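Subject: Re: [ashby-house] Wall colour for the front room, and does the plaster stay?

On the list, someone at the Govgate end of the street wrote:

> We've just taken possession of the other half of the Ashby semi and
> the previous owners put stippled plaster on everything. I want it
> smooth. My other half wants to paint it and get on with life. Also,
> is there a grey that doesn't go purple at night? We've tried 3
> sample pots and hated every one. Any advice welcome, we're starting
> in May.

Oh, welcome to the street! I've been through all of this in our half and I loved nearly every minute of it (the ceiling I'll leave for another message), so forgive the length.

Colour first, as that's the fun bit. Don't put the sample straight on the wall. Paint it on a big sheet of card, leave a white border, and move it about the room for a couple of days. Look at it at breakfast, then again at 9 pm with the lamps on. Our front room faces south and gets no direct sun to speak of, and every grey with red in it went mauve by dinner. The ones with a bit of green or blue held up beautifully. I ended up with a pale blue-grey from Nuto, number 3693 on their fan deck, and I still walk in some mornings and grin at it.

A few things in the order I'd do them:

1. Pick the floor before the wall. A tan floor warms up a cool wall more than you'd think, and it's far easier to change your mind about paint than about flooring. I had mine the wrong way round and repainted.

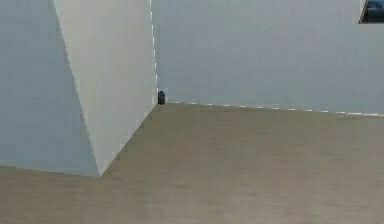

2. Decide about the texture before you buy a drop of topcoat. Run a lamp along the wall at night, held close to the surface. If the bumps throw shadows you like, keep them! I was dead set on skimming ours and then saw it with the lamp low to one side and changed my mind on the spot. Textured walls do drink paint, though. Allow for 2 full coats over primer and a thick nap roller, and work it in from different directions or you'll have little white pinholes all over. If you do want it smooth, get someone in to test it before anyone sands or scrapes. Houses this age can have asbestos in the texture coat, so please don't skip that one.

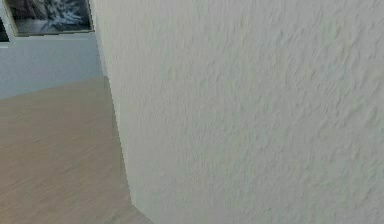

3. Cut in with a proper brush. I used the 2-inch angled one from Sosia and it has outlived every other tool in the shed. On a rough surface tape bleeds like mad, so run a thin bead of clear-drying caulk along the tape edge first, smooth it with a damp finger, paint over it and pull the tape while everything is still soft. You'll get a lovely crisp line.

4. Leave the skirting until last and give the walls a good few days to harden up before you lean anything on them.

As for where one floor meets the next, you asked in your other message whether you need a metal strip at the doorway. We don't have one. We left a narrow gap and filled it with a flexible sealant in a pale cream,
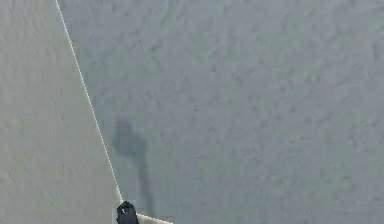 and it has moved happily with the seasons through 12 months of heating and open windows. Buy the sealant that matches your lighter floor, not the darker one, or it looks like a dirty crack. Mask both sides, go slowly, and have a wet rag ready for your knees as well as your fingers.

I have most of a tin of the 3693 left, lid tapped down tight, and you're very welcome to a jar of it for your card. Come round to the side gate after 5 pm, the front bell hasn't worked all year. I'd love to see the place before you start, too. Our two halves were meant to be mirror images and I've always wondered if yours kept the picture rail!

Cheers from the other side of the wall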